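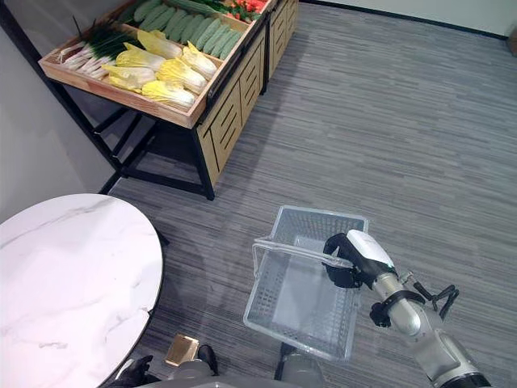
第216期

5月搬到这边以后,买菜基本都在楼下那家小店。店名叫Numosano,招牌不大,第一次路过我以为是卖家具的。店里铺着灰色条纹地毯,靠白墙放着一个卖菜的木架子,浅色木头配黑色金属框,上面是带边的浅盘,隔成几格。

大白菜占了中间一格,前后摆成两排。旁边是一捆葱,也可能是蒜苗或者韭葱,我在外地住久了,这几样隔远一点就分不清。黄瓜在白菜后面,斜着码,皮上带刺疙瘩的那种。我喜欢这种,拍着吃比光皮的脆。

购物篮是透明塑料的,装了什么一眼就能看到。我以前用布袋,经常买到第二根葱才想起家里还有。

昨天的计划是做一周的菜,买了一棵白菜、几根黄瓜、一把葱。白菜外面的老叶撕下来切丝,加醋炒。中间的部分留着炖豆腐。菜心最嫩,生吃,拌一点芝麻酱和糖。黄瓜拍碎,用盐杀十分钟,倒掉水再放蒜。盐不要多放,我上次放多了,只好又冲了一遍。

邻居Bushra Khokhar教我一个存白菜的办法:不洗,用厨房纸包好,根朝下立在冰箱里。我试了一次,放了7天,外层有点蔫,里面没问题。切开的就不行,刀口两天就发黑,还是得尽快吃。

葱我一直存不好。切成葱花冷冻,拿出来就结成一块。现在改成切段,分小袋装,做汤的时候直接扔进去。炒菜用的话香味差一些,凑合。

架子前面有张圆桌,白色仿大理石纹的桌面,黑边。我一般把手里的东西先搁在上面,腾出手来挑菜。挑白菜就看叶子尖,嫩黄的、带卷边的先拿,再掂一下分量。

家里的醋快用完了,下次去记得买。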